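Sealing a stone benchtop, part two

Posted March 30, 2025

The absorption test from February has been repeated with a longer dwell time. The method is unchanged: a teaspoon of water, a timer, and a check for darkening once the water is wiped off.
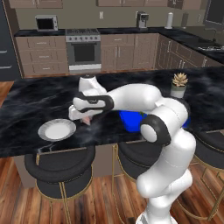
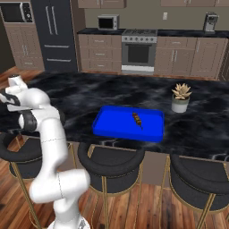 Kitchen island, two views.

Polished marble is mostly calcite, so lemon juice and vinegar will etch it whether or not it has been sealed. A penetrating sealer slows staining from oil and coffee. It does nothing for etching, and Liam Tierney's comment on the last post mixed up the two.

I used Stoltero at 200 mL for the first coat and less for the second. Wipe the excess off before it hazes. Mine had a 33-minute wait between coats, which the tin allows at room temperature.

Sorcha Moriarty asked about honed finishes. They are more porous and take more product, but the etch marks are less obvious under downlights. Grondcombe quoted me $845 to rehone a dull section, and I have put that off until the splashback is grouted.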